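Local Government, Unit on Voting
Handout: early voting and who gets counted where

Read before section. Bring the Stondlow packet. If you missed last time, get notes from someone, I'm not going over registration again.

Terms first

Early voting in person: you show up, get a ballot, cast it before election day. Different from absentee. People mix these up on the quiz every year.

Absentee: ballot comes to you, goes back by mail or drop box. Deadlines are two different things: postmarked by vs. received by. Check which one the town uses. Stondlow uses received by.

Provisional: you vote, they set it aside, somebody checks eligibility later. Counted only if it checks out.

Turnout: ballots cast over something. Over WHAT is the whole question. Registered voters? Adults? Adult citizens? Three different numbers, all called turnout in the newspaper.

The Stondlow case

Town council, seven seats, all elected by ward. 15 precincts. Early voting ran seven days and closed on the Sunday before the election. One early site for the entire town, the old library annex on Hwang Street.

Cadside is the ward across the river. Mostly renters, a lot of newly naturalized citizens, one bus line. Dristier is the ward next to the annex. Homeowners, older, can walk over.

Some 690 early ballots came out of Cadside. The town clerk's report calls this "strong." The ward association called it a failure, same week, same number. Both are in the packet. Read them side by side and mark what each one is comparing to. The clerk compares to the last council race. The association compares to Dristier. Neither one says how many people in Cadside could have voted.

Things to pull out of the packet

- Site location was picked by staff, not voted on by council. Look for who had the authority. It's in the charter section, near the back, small print.
- Hours. Closed at 5 on weekdays. Bus schedule is attached for a reason.
- New citizens: naturalization and registration are separate steps. Becoming a citizen doesn't put you on the roll. Somebody sworn in after the registration cutoff sits this one out unless the state has an exception. Find out if this one does.
- Long-term residents who aren't citizens. Some towns elsewhere let them vote in town-only races, most don't. Stondlow had a petition on it, died before it got to a hearing. Don't spend more than a paragraph on this in your memo, it isn't the assignment.
- Ballot language. Notices went out in English only, the sample ballot did not. Why would those be handled by diffrent offices?

Common mistakes from last term's memos

Saying early voting "raises turnout" flat out. Maybe it does, maybe the same people just vote sooner. You can't tell from one town and one race. Say what you'd need.

Treating the ward as one person. "Cadside felt ignored." Who in Cadside? Cite the comment, the page, the meeting.

Confusing precinct and ward. Precinct is where you're assigned to vote. Ward is who you elect. In Stondlow the lines don't match up, see map.

Memo

Two pages, double spaced. Pick one decision in the packet (site, hours, notices) and argue for keeping it or changing it. Name the body that could make the change. Give one number and say what it's out of. Due at the start of section, on paper please.

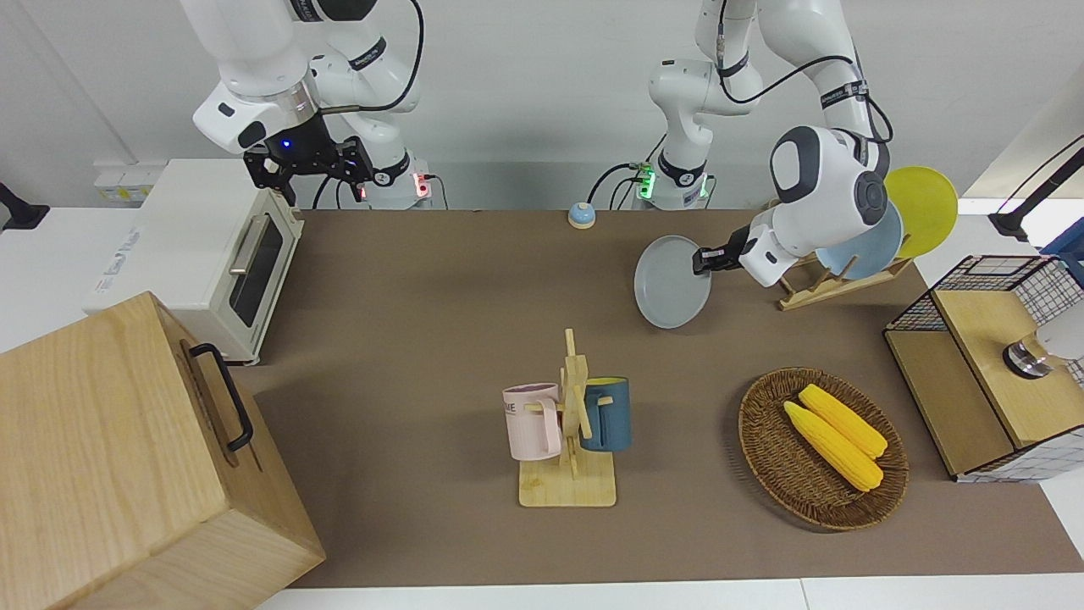
Last point, for the memo and for the final in May: a reported number is a signal, and a signal needs a key. The clerk's "strong" had no key. Same trouble with equipment lights, really. One arm has a cluster of green ones at its base, the other has a pair of small red ones, and there's a blue one up on the wrist by the fingers. Green good, red bad? You'd have to look it up before you said so. Do the same with turnout figures, look up the denominator, write it down next to the number, then make teh argument. Questions about the packet, catch me after section.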